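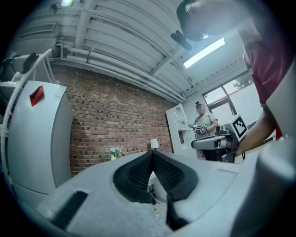

Kenton Tooling Group -- Hand-Held Gripper Software
11th December
By R. Hegedűs

4. Getting the tracker to agree with itself

Okay, you've got Ternar installed and the grippers talk to it. Now we sort out tracking, my favorite part (yes, really!).

1. Open the Tracking tab and load your room profile. If you saved yours before July, make a new one -- the old format loads fine and then gives you garbage.

2. Check the marker side. The square black-and-white marker on top of a gripper, like the one the person in the dark red shirt is holding, has to match the ID in the profile.

3. Hold still for 6 seconds while the map starts up. I like to face something with plenty of texture, and a brick wall is great for this.

4. Walk a slow loop and watch the feature count. I want 200 or more the whole way around. Set the cap to 400 and leave it there.

Note: bright windows and ceiling lights can fool the auto exposure, so I lock it before step 3.

CAUTION: Don't hit Replay on a real arm until the drift check shows green. Run it in the simulator first, 4 passes, and keep the speed slider low.

5. Save the session. Ternar writes the poses and the video to the same folder, so please don't rename one without the other -- I've lost a whole afternoon to that.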